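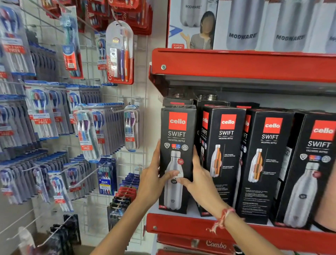

Clellura, the household goods shop on the corner by the bus stand, has moved its drinking bottles to a bigger run of shelves near the front. The change follows a busy start to the year for flasks and bottles, the shop says. Cello's Swift steel bottles, in tall black boxes with a picture of the bottle on the front, now stand upright in the aisle where customers can pick them up. Until last week they were kept behind the counter and had to be asked for.

Manager Signe Skov said the old arrangement had caused queues. "People want to hold the box and compare sizes," she said. "At the counter they felt they had to decide on the spot."

The work took three evenings after closing time. Plastic tubs and lunch boxes have gone to the back wall, next to the pressure cookers, and the glass jugs are now by the till.
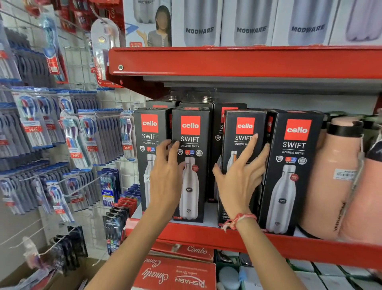

Sneha Negi

Boxed and unboxed bottles share the new shelves. The black Swift boxes are on a red metal shelf, with peach-pink insulated bottles to the right of them, and white Modware boxes are on the shelf above. Skov said staff would straighten the rows at opening and again in the afternoon – the boxes get turned round as people read them.

Prices have not changed with the move. The cheapest steel bottle in the shop is 700 rupees, and the shop will exchange an unused one within seven days if it comes back in its box with the receipt. Spare lids and seals are still kept at the counter and will be sold singly, as before.

Two smaller names, Plamico and Pal, will be added to the lower shelves once their stock arrives. Plamico makes children's bottles with straws, which the shop has not sold until now. Skov said she would look at the layout again in August, when schools and offices are buying less.

Regular customers have mostly welcomed the change, though one or two have asked where the tiffin carriers went. They are on the first floor, at the top of the stairs.

Clellura is open until 8pm. The side entrance remains closed while the step is repaired.

18/02/2024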